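The Old Ferry Hotel at Skokent

We finally spent two nights at the Söderlund, the old ferry hotel on the point at Skokent, and I've been boring everybody at work with it ever since!

The place started as a boarding house for ferry crews. The Mirnari, a fat little paddle steamer, brought the guests over from the rail landing, plus the mail, the flour and once (so the story goes) a piano that went in the lake and was played anyway. At its peak the dining room fed 200 people on a Sunday, in two sittings, and you can still see the worn strip in the floorboards where the line formed – straight past the front desk and out onto the porch.

Ylva Solberg runs it now. She let me page through the old guest registers, and I could have stayed there all afternoon. One family from Prarnero signed in every summer for decades, and the kids' handwriting grows up as you turn the pages. There's even a November entry from a salesman who got iced in and paid for his room in socks.

Get a lake-side room if you can. The pipes knock, the beds are wonderful, and breakfast has cardamom rolls.
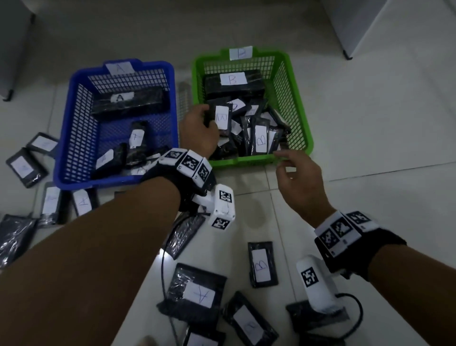
Baskets A and B, 17th May

We walked out to the old steamer dock both mornings. Only the pilings are left, but the view back to the hotel is the one on all the postcards – go early, before the wind gets up.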